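Last updated 10 March 2025

# Wirnemitz: questions I keep getting

I've been answering the same emails over and over since we put the Wirnemitz write-up online, so I've gathered them on one page. I wrote most of the grasping code and did a good share of the bin shuffling, so "I" is me and "we" is the rest of the lab. If your question isn't covered, do write, I'm quite happy to talk about this for hours.

## What is Wirnemitz, in one breath?

It's a way of teaching a robot arm to pick up things it hasn't met before, out of a messy bin, by letting it try and keeping score. The arm looks at the bin, guesses a good place to grab, has a go, and notes down whether it came away with something. Then it does that again (and again, and again) and the guesses get better.

## Isn't that just trial and error?

Pretty much, yes! The bit we think is new is how it chooses what to try. Most set-ups go for the grasp with the highest score every time. Ours spends part of its time on grasps it's unsure about, as long as they aren't too far below the best one. We call that part Clotard, and it's a separate little module, so you can bolt it on to your own grasp scorer if you already have one you like.

## Did it help?

It did, though less than I'd hoped at the start. With Clotard switched on, the arm reached the same success rate as our old method after 1,000 tries fewer. On hard plastic things the two ended up level. On soft and floppy things Clotard stayed ahead right to the end of training, and that's the result I'm proudest of.

## How many objects did you use?

224 in the training pool, plus a separate set we kept in a cupboard and only brought out for testing. They're ordinary household bits: pouches, toys, goggles, speakers, bath stuff, things from desk drawers. We bought a lot of them in charity shops, which was the nicest part of the whole project.

## How full is the bin?

Never very. We put in up to 10 objects per round and stop when the bin is empty or the arm has missed 3 times in a row. I know real warehouse bins are packed to the brim. We tried that early on and spent our days untangling things, so piled-up bins are a job for the next paper.

## Why a metal bin? Aren't the reflections awful?

They're dreadful, and we left them in on purpose. A bright object near the wall throws a second, blurry copy of itself on to the metal, and the early versions of the network were very keen on grabbing the copy. The scuffs confuse it too. We could have lined the thing with matt card and saved ourselves a month, but then the numbers would only have been true for bins lined with matt card.

## Which objects does it hate?

Flat black things lying right up against a wall. There's hardly any edge to see and not much room to get down beside them. Wide smooth things come second, if they're broader than the gripper likes. Small lumpy toys, on the other hand, it picks up all day long. I've stopped putting them in demos as they make us look better than we are.

## Do I need the same robot?

No. We ran it on a KUKA arm as that's what's bolted down in our lab, but the learning side only needs a picture of the bin and a way to send a target pose. Another group has it going on a much smaller arm at Hjaltested, with a different gripper, and they only had to redo the calibration and the reach limits.

## How do you keep the bin in the same place?

Clamps and tape! I've been asked this more than anything about the maths. We tape out where the bin goes on the work surface, clamp it, and check the calibration each morning. If somebody leans on the table, we check it again. There's a script for this in the repo, and please run it, as a lot of the "my robot keeps missing by a bit" emails are cured by it.

## What is Gernus, then?

Gernus is the logging tool. It saves the picture before each try, the chosen grasp, the picture afterwards and the verdict. You can use Wirnemitz without it, but you'll lose the replay viewer, and I wouldn't want to hunt for bugs without that.

## How does the arm know it's got something?

Two checks. It looks at how far the fingers closed, and it compares the bin before and after. If the two disagree, the try is marked "unsure" and left out of training. Thin things fool the finger check quite often, so don't be tempted to drop the second one.

## Can I have the data?

Soon. We're tidying it up and hope to have the first part out in May. The code is up already, warts and all.

## Can I see what a round looks like?

Of course. I've picked a fairly ordinary one, with a good spread of easy and annoying objects.

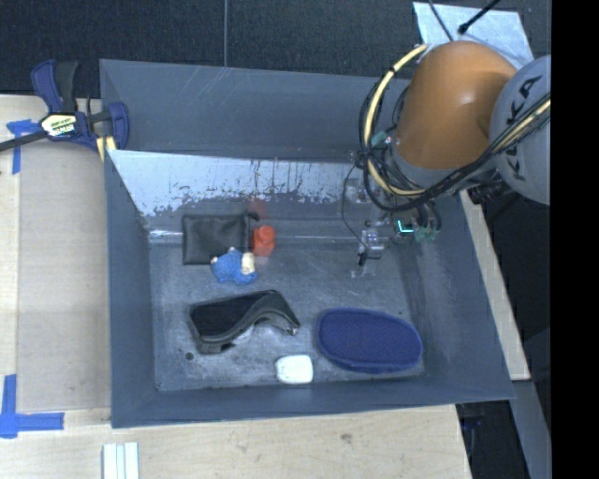

*The KUKA arm over the bin, gripper empty, with a black pouch against the far wall.*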